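Week 4: Automation at work, and the people already there
Notes to go with the lecture. Tutor: Snædís Hedegaard. Read before the seminar, bring a pen.

Carrying on from last week (the packing line). This time smaller stuff. Returns and repair benches, where items come in one at a time and no two are in the same state. Much harder to automate than a line, and the jobs change in a different way.

Case: Bundgaard, refurbishment firm. Takes back office laptops at the end of a lease, checks, wipes, grades, sells on. Before the arm: 16 people on the benches, everybody did everything. Unpack, look over, plug in, grade, stack. Slow but varied. The arm was brought in for one part only, the handling between steps. Supplier was Rareck.

What management expected: people do the same job, minus the lifting.
What happened: the job split in 2. Some became "feeders" (put the laptop down, clear the bench, deal with the arm when it stops). Some became graders, full time at a screen. Feeders said work was duller. Graders said it was harder on the eyes and they missed getting up. Same pay for both at first, then an argument about it in November.

Key terms: task, job, role. Don't mix them up in the essay. A machine takes over tasks. What is left gets put back together into jobs by somebody, usually a manager, often in a rush.

Handling. Looks trivial, is not. Think about what your own hands do with a closed laptop on a worktop. Slide it to the edge, get fingers under, lift. You don't plan it. A two-fingered gripper has to be told how, or shown how.

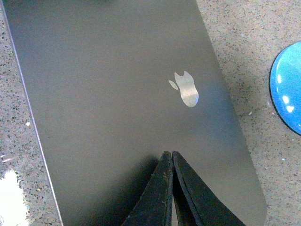
Photo: Brurkodetti project, wrist camera. Course use only.

Closed lid, flat on a speckled worktop, gripper fingers together over it. Look at the fingers, scuffed and dusty. Wear is work too: somebody has to check and clean and change them, and at Bundgaard this was in nobody's job description for the first 4 months. The feeders did it. Unpaid skill, see Brallell reading, section 2.

Also the blue round thing at the right. Ask yourselves who decides what may be on a worktop near an arm. People keep things by them when they work. At Bundgaard the benches had to be cleared, mugs and photos went, and that came up in interviews more than speed did. Small point on paper, large one to the people who sat their.

Skill. Old hands could grade a lid by touch, a dent you feel before you see it. When the arm does the handling the grader gets pictures. Is the skill lost, moved, or just not used? Three different claims, need different evidence. Don't say "deskilling" and leave it at that.

Pace. Who sets it? Before: the bench. After: the arm sets a rhythm and people fit round it, even where the arm is slower than they are. Waiting is tiring. Several feeders said they'd rather be rushed.

Voice. Staff were told, then trained, then asked. Wrong order acording to most of them. Compare with the packing line, where the shift reps saw the layout before it was fixed.

For the seminar:
Pick a job you have done. List the tasks, all of them, incl. the ones no one wrote down. Mark which a machine could take. Then say what job is left and whether you would want it.

Essay: 2,000 words, due 2023-06-23, usual place. Brallell reading is in the course folder, the scan is bad on the last page, will redo.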